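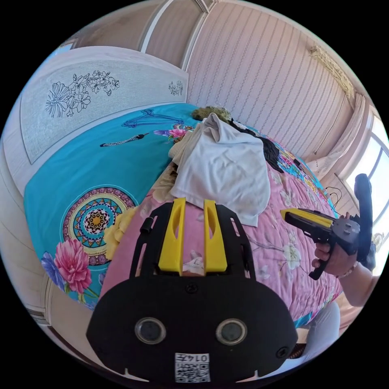

Laundry group at work with the hand-held grippers

Rasturness Student Robotics Club
Minutes of the regular meeting, 4th October
Hoarau Building, second floor project room

Present: eight members, plus Aurélien Charpentier, our faculty advisor, in the chair. Apologies were received from both members of the line-follower team, who had a lab exam and were wished well by everybody.

1. Opening and welcome

Aurélien opened the meeting a little after the hour and gave a very kind welcome to the three first-years who joined us at the activities fair. He asked everyone to go around and say what they had last built or broken, and this took longer than planned (the story of the drone and the dining hall skylight was asked for twice), but it was a lovely way to begin and we would like to do it again in the spring. The new members were shown the tool wall, the sign-out sheet and the kettle.

2. Minutes of the last meeting

The July minutes were read and approved with one correction. The soldering station was moved to the back bench, and the minutes had it going to the front. Your secretary apologizes for this and has changed the copy in the binder.

3. Laundry group report

This was the main business of the evening. The group reminded us that the aim is to teach our two-arm robot to pick up, spread and fold clothes by learning from people doing the same jobs with hand-held grippers. Each gripper has the same yellow fingers as the arms, so what the hand learns to do with them the arm should have some hope of copying. The new members had a turn at squeezing the triggers while this was explained, and there was a good deal of snapping at sleeves.

The group now has 1,493 recordings on the club drive. Of these, 499 are from beds and the rest are from the folding table downstairs. Everyone agreed the table recordings are tidier and the bed recordings are more useful, as a bed is soft and the cloth sinks into it, and the fingers have to come in at a flatter angle. There was a long and friendly discussion about whether patterned bedding helps or hurts. The software group would like more of it, big flowers and all, so that the model does not come to think that anything with a petal on it needs picking up. The laundry group said they were happy to oblige.

It was agreed to keep a balance of plain and patterned covers in the set, and to write the kind of cover into the notes for every session.
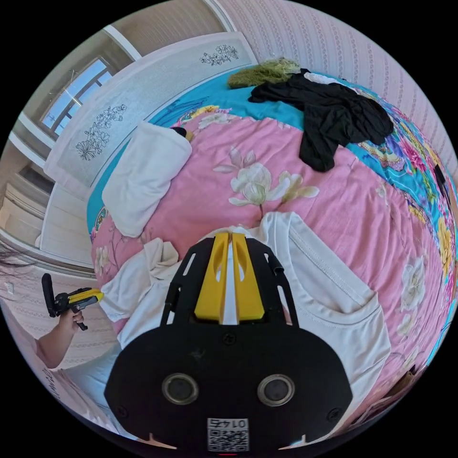 Labeling took up the next half hour, and your secretary will try to give both sides fairly. At present each recording gets one garment name and one task name, and the person who held the gripper fills them in the same evening. The trouble comes when there is more than one thing on the bed, or might be. The group brought up a view with a white T-shirt laid out flat under the fingers, neckline easy to see, and a bunched-up bit of white cloth lying partly over its left edge. Half the room said sleeve and half the room said it was another garment altogether, and from the one view there was really no settling it. There was also a black garment in a heap farther up, which one of the first-years very sensibly asked about: does it get a name too, if no one is supposed to touch it?

After some back and forth -- and a short break for cookies, thank you to whoever brought the ginger ones -- the following was agreed:

The garment being handled gets its full name.
Other clothing in view is listed as "other clothing" with the color, and no more than that.
When a labeler cannot tell a sleeve from a second piece, they write "unsure" and move on. No guessing.
"Unsure" recordings stay in the set and are looked at by a second person at the end of the month.

Aurélien said he was pleased with the last point in particular. He told us about a project from his own student days in which a whole summer of labels had to be redone, and he asked us to be generous with the word "unsure" and not to feel bad about using it.

4. Two people working at once

The group would like to do more sessions with two people at the same bed, each with a gripper. It went well enough that they want to keep going, but they do get in each other's way near the headboard, and cables are a nuisance on that side. The suggestion was made that one person should call out "spread" or "lift" before moving. Another member felt that talking would slow everyone down and that a nod would do. We will try the calling for two sessions and the nod for two sessions and see which the pairs prefer.

It was also asked that people check the number on the gripper label and write it on the session sheet before they start. Several sheets have come back with that box empty, and matching them up afterward has eaten whole afternoons.

5. Beswood Cup

The entry form for the Beswood Cup is on the noticeboard. We plan to enter the household class with the folding robot. The fee is $50 and was approved with all hands up. Teams must bring their own table, and there was some worry about fitting ours through the van door with the legs on. The legs will come off. One of the second-years offered to bring the right wrench, and to bring it home again this time.

The rules ask for a short written page on how the robot was trained. The laundry group will draft it and pass it around for comments. Please be gentle with the draft, and please do send comments, even small ones about commas.

6. Bralero

Bralero, our folding program, still stops when a shirt is placed face down. The software group has found where it happens and thinks it is mixing up the front and back of the neckline. They would be grateful for more recordings of face-down shirts, with different neck shapes if people have them at home. Clean ones, please. A box will be left by the door.

7. Any other business

The big screwdriver set is missing its smallest bit again. If it is in your pencil case, we would love to have it back and there will be no questions.

The first-years asked whether they could start a little project of their own, maybe a sorter for the sock box. This was met with real enthusiasm and they were given the bottom shelf of the gray cabinet. Aurélien will sit down with them next week to talk about motors.

Thanks were given to the laundry group for all their patience with white T-shirts.

8. Next meeting

Same room, same time, in two weeks. Bring a shirt for the box and the session sheets you still have at home.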